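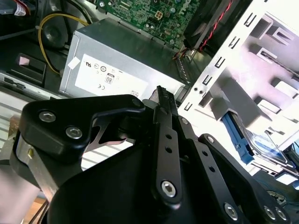
The case with the side panel off, power supply and drive cage.

9/18/18

The file server at home runs nightly backups for two laptops and holds the photo archive. Since July the backup log had been showing the same entry at irregular times: destination unavailable, retry in 600 seconds. The retry always succeeded, so I left it alone longer than I should have.

I suspected the disk first. The long self-test passed with no reallocated sectors. The network was next. I moved the server to another switch port and replaced the patch cable, and the error came back two nights later.

What settled it was lining up the timestamps. I exported 28 days of logs into a spreadsheet and sorted by minute. Of 146 failures, all fell inside the window when the router renews its address leases. The server had a reserved address, but the backup client was looking it up by name, and the name dropped out of the table during renewal.

The fix was one line in the hosts file on each laptop - address, space, name. I also shortened the retry interval and turned on mail alerts for failed jobs. The logs have been clean so far. Next job is pruning the old snapshots, which take up more room than the photos do.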